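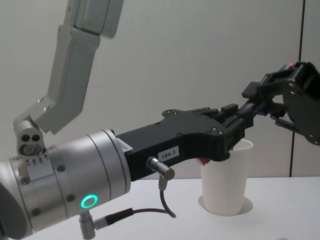
*Marnerside, first floor.*

# Premises Fire and General Safety Inspection: Marnerside

**Building operator:** Drininard Property Services
**Period covered:** February
**Inspection started:** 8.40 am
**Areas covered:** ground floor, first floor, stairs, plant room, rear yard
**Areas not covered:** roof (separate access inspection), lift machinery (under contract with Namow)

Results are recorded as **Satisfactory**, **Action required** or **Not inspected**. Comments are entered against every item where the result is other than Satisfactory, and against other items where the inspecting officer considered that a note would be of use to the next inspection. Priority A items are to be closed within 15 days of issue. Priority B items are to be closed before the next quarterly inspection.

## 1. Means of escape

**1.1 Main stair clear from top to bottom**
Satisfactory.

**1.2 Rear stair clear from top to bottom**
Action required, Priority A. Two flattened cardboard boxes and a folded pushchair were found on the half landing. These were moved during the inspection. The rear stair has now been noted as obstructed at three consecutive inspections, and a notice to all occupiers is to be issued by the operator. The existing sign on the ground floor door is faded and should be replaced at the same time.

**1.3 Final exit doors open easily and without a key**
Action required, Priority A. The rear final exit opens, but the bottom of the door drags on the threshold for the last part of its swing. A person of limited strength may not be able to open it fully. The door is to be eased and the threshold strip refixed.

**1.4 Width of first floor corridor**
Satisfactory. The clear width was measured at its narrowest point, beside the drinks machine, and found to be 1,032 mm. The machine must not be moved forward from its present position. Occupiers have asked whether a recycling bin may be placed next to it; the answer remains no.

**1.5 Escape route signs present, legible and correctly facing**
Satisfactory, with one comment. The sign at the head of the main stair is partly hidden by the open door of the cleaning cupboard. The door should be kept shut when the cupboard is not in use.

**1.6 Assembly point marked and known to occupiers**
Action required, Priority B. The assembly point sign on the yard fence is sound. Of the occupiers spoken to on the first floor, two gave the position of the former assembly point by the bicycle shelter. The revised plan should be reissued and a copy fixed beside each call point.

## 2. Fire doors

**2.1 Self-closing devices working**
Action required, Priority A. The closer on the first floor kitchen door has lost pressure and the door comes to rest against the latch without engaging it. The remaining doors closed fully from any angle.

**2.2 Seals complete and undamaged**
Satisfactory on the ground floor. On the first floor, the smoke seal on the store door has been painted over along the head. Priority B: replace the seal. Contractors are reminded that seals are to be masked before decoration.

**2.3 Doors not wedged or tied open**
Action required, Priority A. A rubber wedge was removed from the ground floor corridor door and handed to the reception desk. The occupiers nearest the door stated that the corridor becomes stuffy in the afternoon. The operator should consider a hold-open device linked to the alarm, for which a quotation was obtained last year but not taken up.

**2.4 Glazing and frames**
Satisfactory.

## 3. Alarm, detection and emergency lighting

**3.1 Weekly alarm test recorded in the log book**
Action required, Priority B. Tests are recorded for all but one week of the period. The blank entry should be marked as missed. It should not be filled in afterwards.

**3.2 Call points accessible and unobstructed**
Satisfactory.

**3.3 Detector heads free of covers, paint and dust**
Satisfactory. The dust cover reported in the plant room at the last inspection has been removed and the item is closed.

**3.4 Sounders audible in all parts of the building**
Satisfactory in the corridors and stairs. The test was repeated with the first floor toilets' hand dryer running, and the sounder could still be heard clearly.

**3.5 Emergency lighting, monthly function test**
Action required, Priority A. The fitting above the rear stair half landing did not light. The fitting outside the plant room lit but was dim in comparison with its neighbours and should be checked in the same visit. The test certificate from Zoubi Electrical for the annual duration test is on file and in date.

## 4. Portable equipment and electrical safety

**4.1 Extinguishers in place, pins and tags intact**
Action required, Priority B. All extinguishers were in place. The carbon dioxide extinguisher in the first floor corridor is standing on the floor beneath its bracket. The bracket is loose in the wall and requires a new fixing.

**4.2 Fire blanket in kitchen**
Satisfactory.

**4.3 Extension leads**
Action required, Priority A. One extension lead in the ground floor office was plugged into another beneath a desk. Both leads were in good condition, but the practice is not allowed under the terms of occupation. The lead was disconnected with the agreement of the occupier, who has requested an additional wall socket. The request has been passed to the operator.

**4.4 Portable heaters**
Action required, Priority B. A 2,000 watt fan heater was found beside a waste paper basket. The heater carries a current test label. Occupiers are to keep a clear space in front of and beside any heater, and no heater is to be left running in an unattended room. Permission for the use of this heater has not been recorded and should be sought in writing.

**4.5 Distribution boards accessible, covers closed**
Satisfactory. The circuit chart inside the ground floor board has been updated by hand in pencil. A typed chart should be supplied when the board is next worked on.
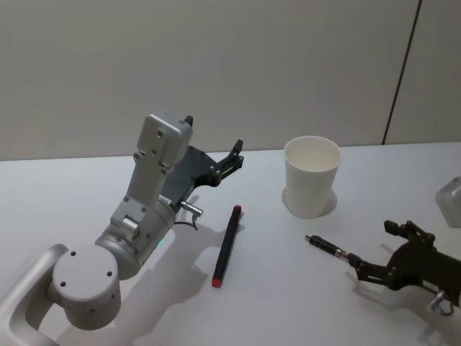
## 5. Housekeeping, slips and trips

**5.1 Floor coverings sound and level**
Action required, Priority A. The carpet tile at the entrance to the ground floor meeting room is lifting at one corner. It has been taped as a temporary measure. The tape is already curling and should not be relied upon beyond the end of the month.

**5.2 Entrance matting**
Satisfactory. The mat was replaced during the period with one of the correct size for the well.

**5.3 Stair nosings and handrails**
Satisfactory on the main stair. On the rear stair, the lowest handrail bracket moves under hand pressure. Priority A.

**5.4 Storage at height**
Action required, Priority B. Boxes of archived paperwork in the ground floor store are stacked above the marked line, leaving less than the 400 mm required below the ceiling. The occupier has undertaken to dispose of older records. The step stool in the same store is missing one rubber foot and has been withdrawn from use.

**5.5 Waste collected and bins lidded**
Satisfactory inside the building. In the rear yard, the large general waste bin had been left against the wall beneath a window. It is to be returned to the marked bay and locked to the post after each collection.

## 6. Welfare and first aid

**6.1 First aid boxes stocked and in date**
Action required, Priority B. The ground floor box is complete. The first floor box has no medium dressings, and the eyewash pods expire next month.

**6.2 Names of first aiders displayed**
Action required, Priority B. The notice at reception lists a person who has left the building. The notice should be dated when it is reissued.

**6.3 Hot water temperature at basins**
Not inspected. The thermometer was away for calibration. Readings are to be taken at the next visit and entered on the water safety record.

**6.4 Toilets clean, ventilated and lockable**
Satisfactory.

## 7. Items carried forward

- Hold-open device for the ground floor corridor door (see 2.3). Decision awaited from the operator.
- Repainting of the yard hatching. Deferred until drier weather.
- Replacement key for the plant room key safe. The key has been ordered and a spare is held at reception.

Completed actions should be entered in the site log with the date and the initials of the person carrying out the work. Photographs of completed repairs to doors 1.3 and 2.1 are to be attached to the entry.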